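Neighbor Help > Crafts and Home > Baskets and Wicker

Browse Ask Topics My Posts Sign In

Wicker baskets for a craft table – how do I keep them from snagging the cloth, and should I line them?

Soledad Van Dusen

Hello everybody, and thank you in advance for reading all of this, because I do tend to go on. I'm helping set up a sorting table for the little ones at our library branch, where they pick up colored blocks and put them away in baskets. We have a long table and a pale cloth that goes over the whole thing, and I've been given two wicker baskets to use with it. They're a lovely golden brown and I'd hate to swap them for plastic bins if I can help it.

My trouble is twofold. First, I'm worried about the weave catching on the cloth when small hands drag the baskets along (and they will drag them, believe me, I raised 2 of my own). Second, I can't decide if I should line the insides. My sister says a liner is a must or the blocks will get scuffed. My own feeling is that the woven bottom is half the charm, and the children seem to like running their fingers over it. 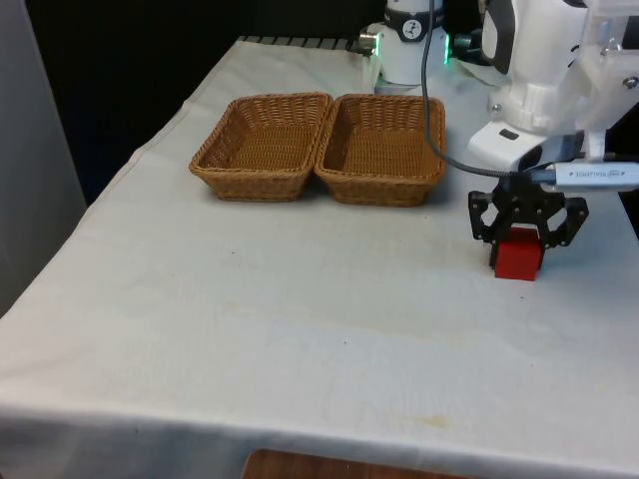
Lining is really the bigger question for me, so let me say a bit more about it. I have some leftover cotton from a curtain project, enough to do both baskets, and I could have it sewn up before Saturday. But the baskets are wider at the rim than they are at the base, so a plain square liner bunches up in the corners, and those corners are rounded on top of everything else. The floor has those close rows of lighter tan strands, too, and I'd be covering all of that up. Has anyone made a liner for this shape that didn't look like a pillowcase stuffed in a bowl? And would you keep the baskets side by side, or move them apart?

I should mention that the cloth has to be washed after every session, so anything that leaves marks on it is going to drive me up the wall. Thank you again!

Getachew Gebreyes

Hi Soledad, what a nice project. I've looked after baskets for our Saturday craft group for years, so here is what I would do, and please take it or leave it.

For the snagging, turn each basket over and run an old nylon stocking across the bottom. Wherever it catches, there is a loose end. Snip it close with small side cutters, then give it a light rub with fine sandpaper and wipe away the dust. It took me 30 minutes to do mine, and that was with a cup of tea going. Check along the outside walls as well, and up under the braid, since that is where fingers go. If a cut end still feels scratchy, a dab of clear glue will settle it, but let it dry overnight before it goes anywhere near your clean cloth.

If they still slide more than you like, stitch 4 little felt pads to the underside, one near each corner. I say stitch because the sticky kind comes off in a week and then you find it on somebody's sock. Use a neutral color so there is no dye to worry about on wash day.

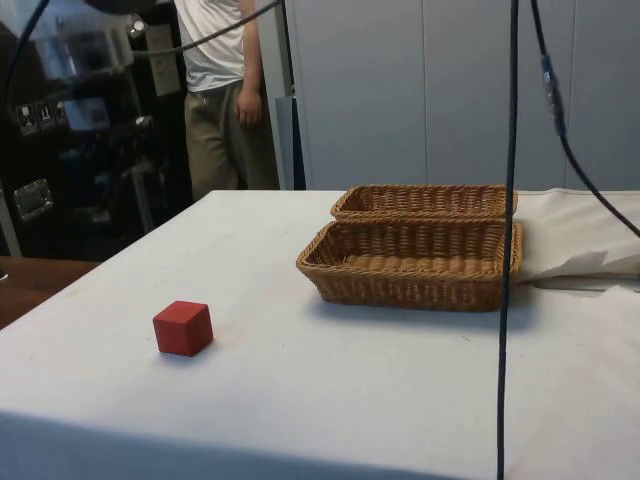

As for the liner, I would skip it to begin with. Blocks are sturdy things, and once the rough ends are gone there isn't much in there to hurt them. You can always add one later if you find you need it. Should you go ahead, cut the floor piece first and then make the sides as four separate panels, narrower at the bottom, and sew them up like a lampshade turned upside down. Leave a bit of ease at the corners and fold the top over the braid with a tie on each side. I got a simple pattern out of an old Tamlow booklet, and I expect any sewing book with a bread basket in it would do just as well.

On your last point, I'd move them apart for the youngest children. When the rims touch, a block aimed at one basket can easily land in the other, and then there are tears. The older ones don't mind a bit.

Demissie

no liner. crumbs and crayon bits get under it and you end up shaking it out every single time. Vacuum them with the brush attachment and you're good. Also put something grippy under the tablecloth, that helped ours more than pads did

Soledad Van Dusen

Oh, thank you both! The stocking trick is wonderful, I have a drawer full of those. I'll leave the baskets bare for now and save my curtain cotton for something else – and Getachew, I may be back to bother you about that lampshade pattern.

Related in Baskets and Wicker
Getting a musty smell out of an old picnic basket
Can I paint wicker without clogging the weave?
Braided rim coming undone at one corner
Best way to wash a white tablecloth with marker on it
Storing craft baskets over the summer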